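Rarnby 卓上ハンドリングセット　片づけ・仕分け評価用

トップ > 製品一覧 > アームとハンド > Rarnby 卓上ハンドリングセット

「うちの片づけも、そろそろ機械がやってくれませんかね」。展示会でも電話でも、いちばん多くいただくご質問です。お気持ちはたいへんよくわかります。わたしどもも毎晩、台所で同じことを考えておりますので。今のところのお返事は「ものと場所を決めてくだされば、ある程度は。おうち全部は、まだまだ」といったところでしょうか。

Rarnbyは、その「ある程度」をご自分の机の上で確かめていただくためのセットです。アーム、2本指のハンド、制御箱、それに教示用ソフトウェアのTollexをひとまとめにしてお届けします。最初の課題は16種類入っていて、お皿へののせ分けや部品の箱入れなど、家事と作業場の下ごしらえの中間くらいのものを選びました。

得意なこと
形の決まった、軽くてつぶれにくいものをつかんで、決まった入れ物へ移す作業です。積み木、ボール、小ぶりの樹脂部品などでしたら、はじめての方でもわりあい早く形になります。丸いものは指から逃げやすいので、つかむ高さを少しずつ変えながら気長に試してみてくださいね。

まだ苦手なこと
洗濯物たたみは、正直に申しまして実用にはほど遠いです。タオルの角を探しているあいだに、人間なら一山終わってしまいます。濡れたグラス、透明な袋、からまったコードも苦手です。作業場のほうでは、ばら積みのねじを一本ずつ拾う仕事はおすすめしておりません。設計担当のピーテル・フェンター（Pieter Venter）は「お皿に分けるのと、食卓を片づけるのとは別の仕事だ」とよく申します。食卓には食べ残しもあれば、読みかけの新聞もありますものね。

設置について
平らでぐらつかない机をご用意ください。天板の色は無地が扱いやすく、白でしたら影の出方も見やすいかと思います。ハンドのケーブルは、アームを伸ばしきっても突っ張らないよう、ゆとりをもたせて取り回してください。動作中は手を入れず、小さなお子さまのいる場所でのご使用はお控えください。

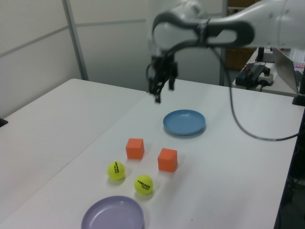 積み木とテニスボール、2枚の皿を使った卓上作業。ハンドは机の上方にあります。

セット内容
アーム本体　1台
2本指ハンド　1個
制御箱・電源コード　一式
Tollex利用権　2年分
固定金具　一式
（机、パソコン、皿、ボールなどは付属しません）

お使いの方から
「食洗機の前に立たせるつもりで買ったのですが、今は工房で小物の仕分けをさせています。夕方の棚戻しがずいぶん楽になりました。食器はあいかわらず私の担当です」（アンドル・フォドル様）

納期と保証
ご注文から2週間で出荷いたします。保証期間は2年、指先のゴムは消耗品のため対象外です。布物に対応する幅広の指「Dristley」は7月に受付を始める予定で、価格が決まりましたらこのページに載せます。

お見積もりの際は、つかみたいものの大きさと重さ、置き場所の寸法をお書き添えください。写真もあるとたいへん助かります。むずかしそうなものは、むずかしいとお返事いたしますので、どうぞお気軽に。

ページ更新日：2022年5月12日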